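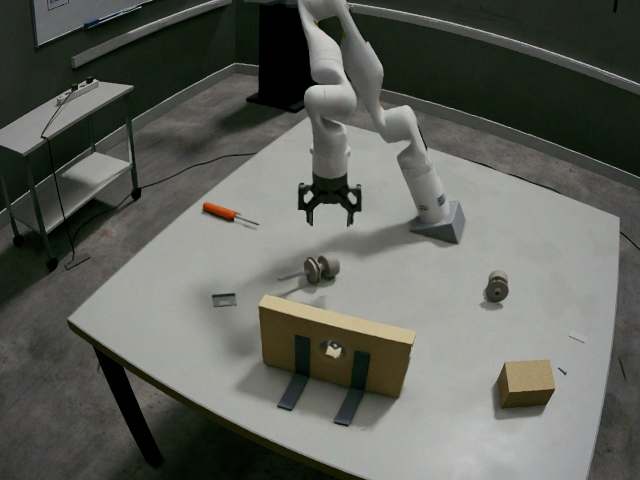 Die Andura ist eine passive Kühlbox für Impfstoffe, gedacht für Außentermine, bei denen es keinen Kühlschrank gibt oder keinen, dem man trauen möchte. Ich habe sie seit November im Einsatz, vor allem bei Impfterminen in Gemeinschaftsunterkünften und in zwei Schulen. Der Hersteller Flomard liefert sie mit vier Kühlelementen, einem Einsatz aus Schaumstoff und einem Trageriemen. Zuerst fiel mir auf, wie schlecht die Füße greifen. Auf einer großen, matten, glatten Tischplatte wie der hellgrauen oben mit ihren sanft gerundeten Kanten verschiebt sich die Box, sobald man den Deckel mit einer Hand aufzieht. Auf dem Boden stört das nicht, aber am Boden arbeitet man ungern. Ich lege inzwischen ein feuchtes Tuch unter.

Platz und Gewicht
Der Innenraum fasst im Einsatz 30 Durchstechflaschen, dazu bleibt ein Fach für den Temperaturlogger. Fertigspritzen passen auch hinein, allerdings nur ohne Umkarton oder wenn man den Einsatz herausnimmt. Wer überwiegend mit Fertigspritzen arbeitet, sollte vorher nachmessen. Leer ist die Box angenehm leicht, mit allen Elementen bestückt wird sie schwer, und der Riemen ist für das Gewicht zu schmal. Treppen über mehrere Stockwerke merkt man in der Schulter.

Kühlleistung
Für die meisten Impfstoffe gilt der Bereich von 2 bis acht Grad. Flomard gibt 20 Stunden an, in denen die Box diesen Bereich hält. Bei mir hat sie das in beheizten Räumen erreicht, wenn der Deckel zu blieb. Im normalen Betrieb, mit häufigem Öffnen, war es deutlich weniger, für einen Arbeitstag mit Hin- und Rückfahrt aber immer genug. Einen Sommer hat die Box bei mir noch nicht gesehen, zu Temperaturen im aufgeheizten Auto kann ich also nichts sagen.

Wichtiger als die Haltezeit finde ich die andere Richtung. Viele Impfstoffe vertragen Frost schlechter als ein wenig Wärme, gerade adsorbierte wie der gegen Tetanus. Kommen die Elemente direkt aus dem Gefrierfach in die Box, kann es an der Wand unter null gehen. Die Anleitung verlangt deshalb, die Elemente bei Raumtemperatur liegen zu lassen, bis man beim Schütteln Wasser hört. Das steht auf der letzten Seite, in kleiner Schrift, und gehört auf den Deckel. Beim ersten Probelauf, noch ohne Impfstoff, hatte ich es überlesen, und der Logger zeigte am Rand Minusgrade. Richtig vorbereitet ist es nie wieder vorgekommen.

Der Logger
Ein Logger liegt nicht bei. Ich verwende den Kotex, den wir schon für den Kühlschrank hatten. Er passt knapp in das Fach, und das Display lässt sich durch das kleine Fenster im Deckel ablesen, wenn man ihn schräg stellt. Das ältere Modell von Sutherland ist zu dick und drückt den Einsatz nach oben, dann schließt die Dichtung an einer Ecke nicht mehr. Ein Deckelfenster, hinter das kein gängiger Logger gerade passt, ist eine merkwürdige Entscheidung. Die Anzeige ersetzt im Übrigen nicht das Auslesen am Abend. Wir drucken den Verlauf aus und heften ihn zur Chargenliste.

Reinigung
Innen ist die Box glatt und ohne Fugen, Wischdesinfektion geht schnell. Der Schaumstoffeinsatz ist die Schwachstelle. Er nimmt Kondenswasser auf und braucht über Nacht zum Trocknen. Bei Terminen an aufeinanderfolgenden Tagen kommt man um einen zweiten Einsatz kaum herum. Er lässt sich einzeln bestellen, die Lieferung hat bei mir länger gedauert als die der Box selbst. Die Dichtung im Deckel kann man herausziehen und abspülen, beim Wiedereinsetzen muss man an den Ecken nachdrücken.

Verschluss
Zwei Spannhebel an der Vorderseite, beide halten gut. Mit Handschuhen lassen sie sich bedienen. Eine Öse für eine Plombe oder ein kleines Schloss ist vorhanden, das hat uns bei einem Termin geholfen, bei dem die Box zeitweise in einem fremden Büro stand. Einen Anschlag hat der Deckel nicht, er klappt ganz nach hinten und braucht entsprechend Platz.

Preis
Die Andura kostet 300 Euro ohne Logger. Einfachere Boxen gibt es für viel weniger Geld, aber bei denen, die ich kenne, fehlen die Angaben zur Haltezeit oder sie beziehen sich auf Lebensmittel. Für eine Praxis, die einmal im Jahr zum Hausbesuch fährt, ist die Anschaffung schwer zu begründen. Für einen mobilen Impfdienst oder ein Gesundheitsamt mit regelmäßigen Außenterminen halte ich den Preis für vertretbar.

Gut: stabile Temperatur bei richtiger Vorbereitung, leicht zu reinigender Innenraum, sichere Verschlüsse.
Weniger gut: rutschige Füße, schmaler Riemen, Einsatz trocknet langsam, Frosthinweis in der Anleitung versteckt.

Ich würde sie wieder kaufen, dann gleich mit dem zweiten Einsatz.

Stand: 6.2.26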